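4.2 What the longer warranty can and cannot tell us

The case for treating warranty length as a sign of build quality is simple enough. A maker that expects its cars to fail will not promise to mend them for 10 years, so one that makes the promise must know something good about its product. Lamont's earlier work on the Sterton range leans on this argument, and the trade press has repeated it often enough for it to pass as common knowledge. We are not persuaded that the Draltevberg records support it.

The first trouble is with what was being promised. When Sterton moved the Sullasier from a five-year to a 10-year warranty, the longer term covered the engine and gearbox only. Door locks, window motors, seat frames, trim clips and the heater controls stayed on the old terms, and these are the parts owners complained about most in the letters kept by the Kuzmenko dealerships. A buyer reading the brochure could be forgiven for missing the difference. Later writers on the subject have less excuse.

The second trouble is the sample. Of the 2,000 service books requested from the dealerships, 885 came back in a state that allowed a full history to be pieced together. Rosângela Toledo, who coded the books, noted that the complete ones came mostly from owners who had every service done by the dealer. Such owners had to do so to keep the warranty alive. They were also, as far as can be judged from the addresses and the service intervals, people who drove modest distances and kept the car under cover. A claim rate worked out from their books is a claim rate for careful owners, and we see no sound way of stretching it to the rest.
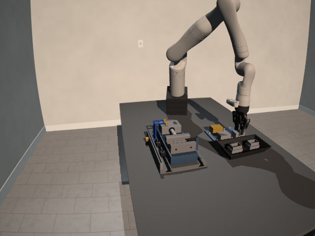 It has been put to us that the bias would run evenly through both warranty periods and so would cancel out when one is set against the other. We doubt this. Under the shorter warranty an owner had less to lose by using an independent garage, and many seem to have drifted away after the second or third service. Their books stop, and a stopped book was counted in the original study as a car without faults. Under the longer warranty the same kind of owner had a reason to stay. The two groups therefore differ in who remained to be counted, and the direction of the error is hard to guess, let alone correct.

A further point concerns the word "claim". The dealerships recorded a claim only when Sterton agreed to pay. Where the company refused, the job was entered as a normal repair, or was entered nowhere, or the customer was given a part of the bill back as goodwill. Goodwill payments sat in a separate ledger. For two of the dealerships that ledger is missing altogether, and for a third it covers only the months up to December of the first year. Any fall in claims after the longer warranty came in could mean better cars. It could equally mean a stricter person on the end of the telephone, and the surviving letters give some reason to suspect the latter.

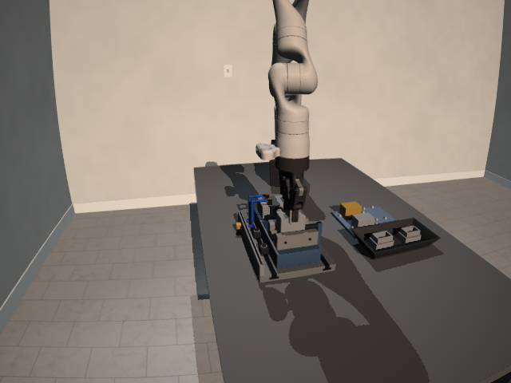

Supporters of the quality argument usually fall back on the factory at this point. The Sullasier's small assemblies, they say, were built more consistently after the production changes, and fewer claims are what one would expect to follow. Perhaps so, but consistency was inferred from the output of the line and was never checked part by part at the moment of fitting. That moment is awkward to observe in any case. In Figure 2 the black gripper reaches down into the assembly fixture and the lower tips of its fingers are partly hidden among the fixture's parts, so that a viewer placed there would have to take the grip itself on trust. A statement about how well something was put together needs evidence from the joint, and the company's production reports contain none that we could find. They give totals of finished units and totals of rejected units, with no note of why a unit was rejected or who decided.

We also looked at resale prices, which Lamont treats as independent support. Prices for cars with years of warranty left were indeed higher. This shows that buyers valued the cover, and it is no surprise that they did. It says very little about whether the cars deserved the confidence, for a buyer holding a valid warranty has the less need to care. A fairer test would take cars on which both warranties had run out and compare those. Only a handful in the Kuzmenko sales books meet that condition, and their prices vary too widely to be of use.

None of this proves that the Sullasier was a poor car. Eilidh Lamont has pointed out, in correspondence, that our objections would weigh just as heavily against anyone who tried to show that it was, and we accept that. Our claim is narrower. The step from a longer promise to a better product has been made without the records needed to carry it, and the ones that do survive were kept for settling bills. Section 4.3 turns to the breakdown reports, which were at least written down by people with no stake in the warranty, although they bring difficulties of their own with mileage.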